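Filed under: Opportunities > Get Involved > Shared Workshop
Print this page | E-mail this page

Wanted: patient people to help two robot arms learn some manners

The Brirkier is looking for participants for its August build. We're a shared workshop behind the old Pearce paint store, with a leaky roof over the wood side and a fairly good roof over the electronics side. The project is called Grekomlow. It was the only name that no member hated, and it beat "Tidy Twins" by one vote.

Grekomlow is a two-armed helper for small bench chores: opening boxes, putting things in them, closing them again. Any six-year-old can do all of this, but the six-year-olds we asked wanted snacks. The arms already move. What they need now is people to drive them by hand, hour after hour, so we have decent recordings to work from.
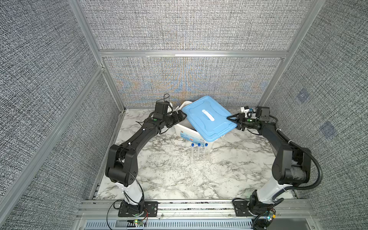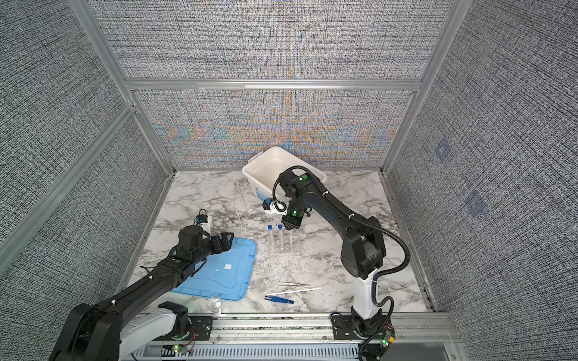 We need eight people for the August sessions, plus one who can solder without swearing (a little swearing is fine). Drivers sit at the controls for 25 minutes, then swap. You'll begin with the storage box, and you should expect the blue lid to become a personal enemy. Getting a gripper onto one corner of it is a morning's work for a beginner; laying it flat on the table feels like graduating. After that come the capped tubes in their rack, and then tweezers, which Gemma Benedetti put on the task list and has refused to take off. Gemma runs the sessions. Complaints about tweezers go to her.

You don't need to know how to program. You do need steady hands, a tolerance for doing the same thing 60 times, and the ability to say "I think I broke it" promptly and in a normal tone of voice. Drivers must be 18 or over. Left-handers are very welcome, as we have one and she is lonely.

What you get: $200 for the full run of sessions, paid at the end, and free bench time at the Brirkier through the fall. There is coffee. It comes from a machine older than several members, and we make no promises about it.

What you don't get: parking. Use the Estora lot across the street and walk over. Please don't park at the loading door, even for a second, even with your flashers on.

The solderer's job is separate. It pays $600 and covers tidying the wiring, making spare cables, and labeling both ends of everything. We once labeled one end of everything. If you own a crimping tool you love, bring it and put your name on it.

To apply, send a short note to Efthymia Xenos at the workshop desk, by e-mail or on paper through the mail slot. Tell us which job you want, which August mornings you can't make, and the most boring thing you have ever done well. Résumés are fine but Efthymia reads the boring thing first. Everyone who writes will get an answer, including the man who applied last time as his dog.

Posted June 2, 2024

Print this page | E-mail this page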